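Tultard to return for a third series

Tultard will be back. The production company Zumach confirmed on Tue 17 July that the small-town drama has been picked up for a third series of 10 episodes, two more than either of the first two. Filming starts in January, again in the river town of Padilla, and the show is expected back on air in the second half of next year.

The decision had been hanging for a while. The second series ended in autumn with the ferry sold, the Truretti family split down the middle and no word from the network on whether any of it would be picked up again. Cast contracts ran out at the end of June. Several of the actors had taken other work, and a few readers wrote to us asking whether they should give up on it.

"We had scripts for the first four episodes written before we had a yes," said Kristine Tolentino, who created the series and remains head writer. "I wouldn't recommend it as a way to work, but it means we can go straight into rehearsal once everyone is free."

Tolentino said the new episodes pick up eight months after the finale. The ferry is running under its new owners, the pub has changed its name, and Marguerite Truretti is living in the flat above the chemist. She would not say whether Marguerite and her brother are speaking. The opening episode takes place over a single day and was the first one written.

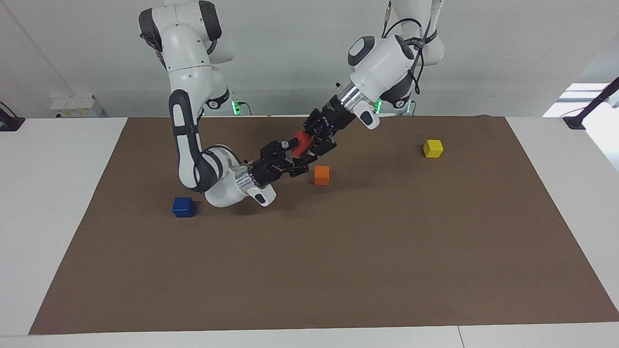
Roswitha Rainer returns as Marguerite. Danilo Baluyot is also back as the ferry pilot, and has been moved up to the main cast after appearing in five episodes last time. Arnel Aquino, who played the council clerk, will be in the first three episodes only. He is committed to a stage tour from March and the writers have worked around it.

The main addition is Genalyn Talavera, who joins as a relief doctor posted to the town for six weeks. Talavera is best known for theatre and this is her first continuing television role. Rainer said the two had read together in May, before the series was certain, and that the scenes had already been changed to suit them.

"Genalyn is very funny and the part wasn't written funny," Rainer said. "Kristine went away and rewrote it over a weekend. It's a better part now. Mine's a bit better too, because I get to be annoyed by her."

There are changes behind the camera as well. The first two series were shared among four directors. This time there will be two, each taking a block of five episodes. Zumach says this will cut down on the travel and make it easier to keep the locations open. The wharf in particular was a headache last year, when it had to be dressed and cleared three separate times.

Padilla itself will see more of the crew than before. The shoot is booked for 16 weeks, up from 12, and the production has taken a lease on the old wool store behind the railway yard. Interiors for the pub, the clinic and the Truretti kitchen will be built there. In earlier series the kitchen was a real one, in a house on the hill road, and the owners have asked for it back.

A call for extras will go out in spring. Zumach is looking for 200 people, most of them for the regatta scenes in the final two episodes, and will give preference to people who live in the shire. Extras need to be over 16 and available for at least two days. There will be an open session at the Padilla town hall, and details will be in this newsletter once the date is set. Please don't ring the production office, as they have asked us to pass on that they can't take names over the phone.

Anyone who was an extra in the second series doesn't need to come to the session. The casting team still has your photo and sizes and will email you directly. If your email address has changed, let them know through the form on the Zumach site.

The music will be different too. The composer of the first two series has moved on to a feature film, and a replacement hasn't been announced. The theme is staying. Tolentino said there had been a short discussion about dropping it and that it had not gone well for the person who raised it.

For those who want to catch up, both series are streaming now. The second is also getting a repeat run on Sunday nights, starting next month, with two episodes back to back. The repeats will be the full-length versions. The fourth episode was trimmed on first broadcast to make room for the cricket, and the missing part includes most of the argument in the boatshed – worth watching again if you were confused by what came after.

The cast evening held last year at the Padilla picture theatre will also be repeated. The theatre seats 288 and tickets went in a morning last time, so this year there will be two sittings on the same day. Rainer and Baluyot have both said they will come, filming permitting. They'll screen the first new episode and take questions afterwards. Tickets will be offered to newsletter subscribers first, with a limit of two each, and any left over will go on sale at the theatre box office the following week.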